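The fault at the Khurana cell was logged as a grip timeout, and I think the label did more harm than the fault. A timeout says that something took too long. In this case the gripper had closed on a patty at an angle, lost it and carried on to the tray with its fingers shut on nothing. The controller waited for a force reading, ran out its timer and restarted the sequence from the next step. The log looked tidy. The sandwich had no patty.

Hasidel, who supplied the control software, treated this as a tuning matter and raised the closing force. Mamta Tomar objected at the time and I agreed with her. Over 2,035 picks there were 12 events of this kind, and a stronger grip would have hidden most of them without removing the cause. The slotted holders keep each piece on edge, but they do not fix its angle. A piece that leans a few degrees offers the fingers a different width from the one the program expects.
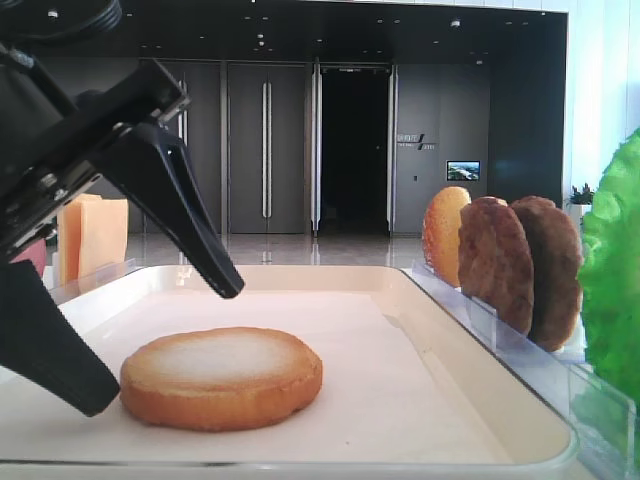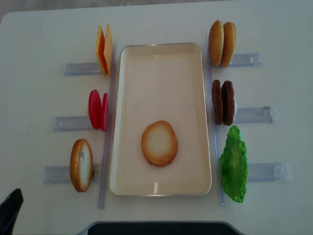
Bun, cheese, tomato, patties and lettuce, set upright beside the tray.

My objection is to the automatic restart. A machine that does not know whether it is holding something should stop and say so. It should not be allowed to infer success from the fact that the arm reached its target. Position is cheap to measure and tells you very little about the load.

The usual reply is that stopping costs time. It does. At Khurana a manual reset took some 90 seconds, and the shift lead was not pleased. But a dropped piece can end up under a finger on the next descent, and then you have a collision with a fixed holder - a much longer stoppage, and possibly a hand reaching in while the arm is still powered. That last case is the one I worry about.

I would ask for two changes. The restart after a failed grip should need a person to confirm it from outside the working area. And the log should record the finger gap at closure, so that an empty grip is written down as an empty grip. Hasidel has agreed to the second. The first is still described as under review, as it was in July.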